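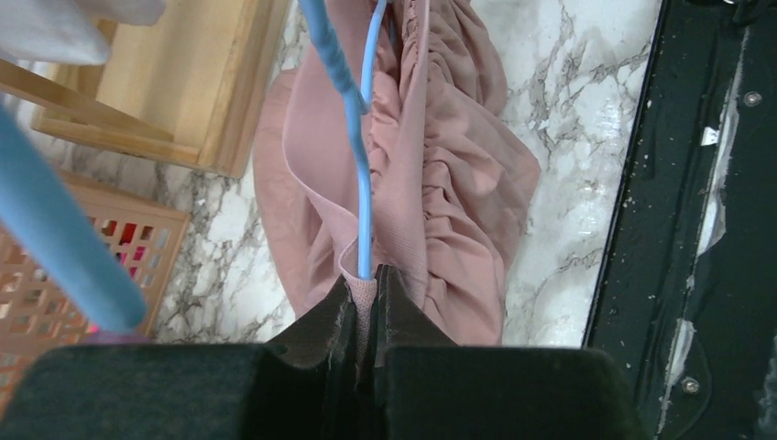 Wrist view, hanger task, pink garment with the gathered section. Gripper closed on the lower edge.

29 Jan 2020

Spent most of the day on the Flukov handling rules, draft 5, checking them against what the arm does with clothes and hangers. I went in doubtful and I'm still doubtful.

Rule one in the draft: "grasp the garment at a stable point." Fine words. On a shirt with a flat hem I could probably tell you where that is. On this pink thing there's a smooth band, then puckers, then ruffles going off to the right, and the fingers have hold of one narrow fold. Is that stable? The draft would let me write yes or no and never ask why. I left the box blank and put a query next to it.

Rule two wants "clear view of the fingertips at time of grasp." The wrist camera does show the tips. It also shows a lot of gripper body, out of focus, filling the bottom of the view. Does that count as clear? Clarkitz reads it as tips visible. The Lūse people read it as tips plus 40 mm of cloth either side, which you will not get with anything that bunches. Both sites have been signing the same form since March. So when the summary says 404 episodes comply, I'd like to know with which reading.

Pulled the log to see how often anyone ticks "no" on the grasp box. 1,403 entries, and nearly all are yes. I don't believe it. I think people tick the column from top to bottom at the end of a shift, and I have done it myself.

Pad wear. The inner edge of the right finger looks scuffed, and there are pale fibers or wear marks along it, I can't say which from the picture. The draft says "inspect pads regularly." Regularly is not an interval. Fliveo's old sheet had an interval and a place for initials, and it got dropped when the two documents were merged. Want it back. Also want a line saying what counts as worn, with a reference photo, or we'll all go on deciding by mood.

Work area: draft says "free of unrelated objects." There's a wooden tray and the peach basket on the left. Related or unrelated? If the basket is part of the task setup it should be on the setup list, and the list doesn't mention one. Either fix the list or fix the rule - I don't care which.

Force limit section I haven't touched. It gives one number for all fabrics and no source for it. Not signing that until I see where it came from.

To do
- split "stable point" into flat edge / gathered edge, try both wordings on the next batch
- one definition of clear view, same for Clarkitz and Lūse
- pad interval and initials back in
- look at the right finger by hand, under the lamp
- ask for a third box, "can't tell", next to yes and no. Expect an argument - the totals will look worse.

Draft stays at 5 for now.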